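Notes on the Reorganization of the Small-Item Bins

2021-10-21

The annual review of household storage has now been completed, and this entry records the decisions taken with regard to the two gray metal bins. Both were purchased in May from a dealer in Essien, together with shelving from the Gidberg line, and both have been in regular use.

Under the former arrangement, toys and loose parts were placed in whichever bin stood nearer to the door. Retrieval was slow. It has therefore been decided that the front bin will receive toys and unmatched parts only, and that no item longer than 30 centimeters will be accepted in it.

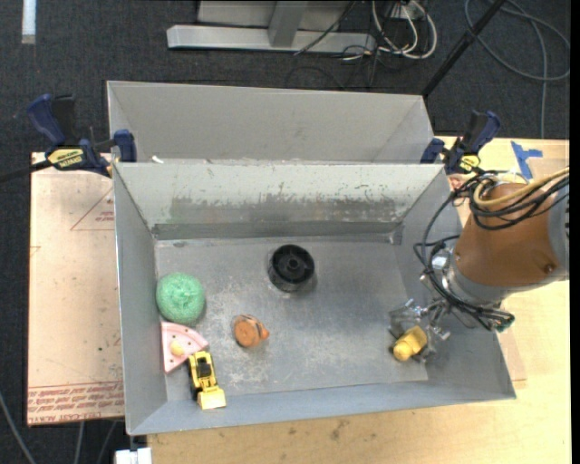

The front bin, with the green ball, the pink wedge and the yellow and black construction vehicle.

The paint on the inner wall is worn and chipped, and the floor is scuffed. Repainting was considered and has been deferred until next year. Felt lining was also considered, at a cost of 17 per sheet, and was declined.

The black wheel-like part remains unassigned. It does not fit the Trokura cart, and inquiries will continue until the end of the season, after which it will be discarded. Soft items, including the ball, may be transferred to the cloth basket at a later date.

Readers who maintain similar bins are invited to submit their own sorting rules in the comments.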